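Misutitz Household Help > Laundry > Drying and Storage

Sorting and storing mixed clothespins: one tray or several?

Posted by Badwood
4/5/18

I have a mixed stock of plastic clothespins plus a few of the older wooden type. All of them were kept in a cloth bag on the line, which has now split along the seam. I moved the lot indoors and am going through it on the kitchen counter before I decide on a permanent container.

The candidate is a white plastic tray with rounded corners. It has no lid. It fits the shelf over the washer with the long side facing out. 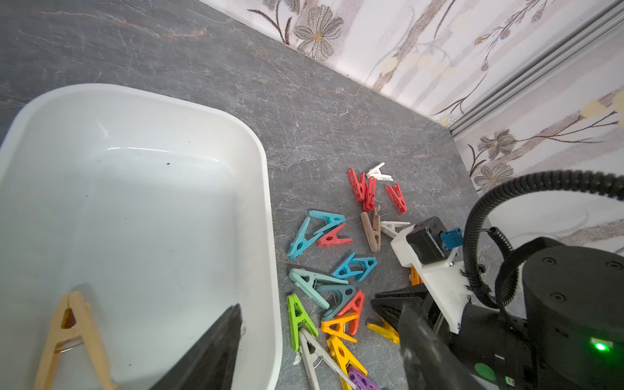
The shelf is 9 inches deep, so a second tray of the same size would have to go elsewhere. I would like to know whether wood and plastic can share a container, and whether sorting by color has any practical use. The laundry room is unheated and gets damp from January until spring. I have had rust marks on white pillowcases, always at the point where the pin was clipped.

The counter is polished gray marble with a lot of veining, some of it rust-colored. It is a good flat place to sort on, but I am wary of leaving metal springs on it overnight.

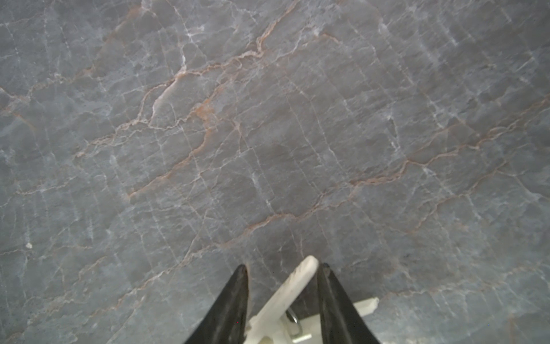
Replies (3)

Cleldale

Wood and plastic can share a tray if both are dry when they go in. Wood holds water longer than plastic does. If you bring the pins in straight off a wet line, leave the wooden ones out on a towel overnight and put the plastic ones away.

The rust marks come from the springs. Most are plated steel, and the plating wears first at the coil and where the wire seats in the arm. Wipe the coil with a white cloth. Any brown on the cloth means that pin goes to the garage for closing bags. Do not oil the springs. The oil transfers to fabric and is harder to remove than the rust.

For a solid tray in a damp room, put a folded dish towel in the bottom and change it when you wash towels. You can also drill holes at the corners, 3/16 inch or so. Do the drilling before you fill it.

Regarding the counter, dry pins will do nothing to it in an afternoon. Wet steel left standing on marble can stain, and the stain goes into the stone. Work on a towel if in doubt.

Sorting by color is of no use to me. I tip everything into one bin and take what comes to hand. 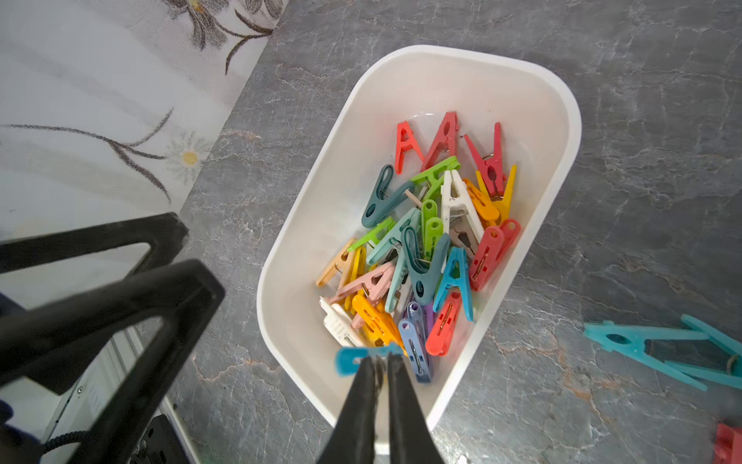 Rao

Color is worth nothing, agreed, unless more than one household shares the line. We use it in our building for that purpose and it saves arguments. Also get a bag with a hook, trays are useless outdoors.

Badwood

Thank you both. The tray stays indoors, so the hook does not matter to me. I will try the cloth test this weekend and drill 4 holes, one per corner.
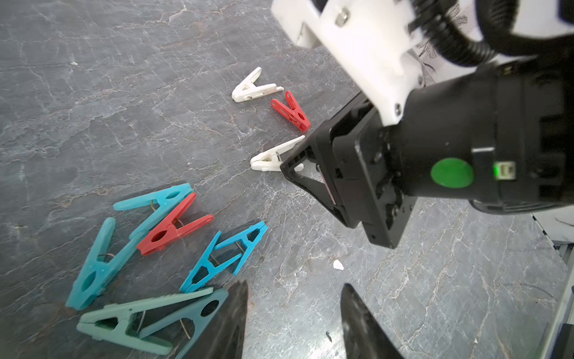

Spring tension is the other thing I want to check before anything goes back on the shelf. A pin that closes on a single sheet of paper and holds it when lifted is good enough for shirts. Towels and jeans need more. Size turns out to be a better basis for sorting than color: the small red and white ones can be kept for socks and dishcloths, and the larger ones, such as the turquoise and the teal, for anything heavy. I had been mixing the two on the same load, and the small ones let go in wind. I will put a strip of plastic across the tray to keep them apart.

Cleldale

A divider works. Leave a gap under it of 1/4 inch or the damp collects on one side. If you find pins with worn arms, save the springs that pass the cloth test. They sometimes fit others of the same make.

Thread closed to new replies after 6 months without activity.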